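Getting the Padeck arm to behave itself again

17th July

So the wrist cable went again. Second time since November, and this time I decided I'd sort out the whole cell while I had the covers off instead of bodging it with yet another cable tie!

I started with the fingers. They're held on with little screws that work loose if you run the arm hard, and two of mine were barely finger tight. Out they came, a dab of threadlock from the Huerta starter kit (the weak stuff, please, I've sheared one before), then back in. I left it 40 minutes before I went near the power switch. The kit says 21 but I'd rather have a cup of tea.

Then the cable. I'd been running it too tight over the wrist, so every time the gripper turned right round it was tugging on the plug. It has a nice lazy loop now – ugly, but there's slack at every angle I tried. I also dropped the closing force from 6 to 5, as the Brarkell driver puts it back up whenever you update and then it squashes anything soft. Worth checking yours!

After that it was re-zero the joints, wipe the table and put all the toys and crockery back out for grasping. Next job is the wrist camera focus, which I keep putting off.
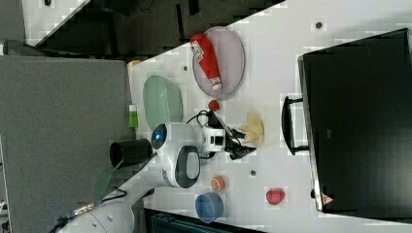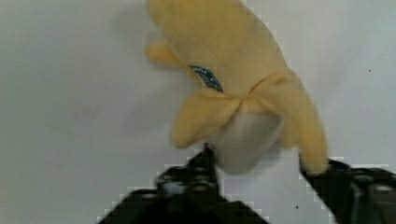 The arm over the white table, then the wrist camera's view of the plush banana in the fingers.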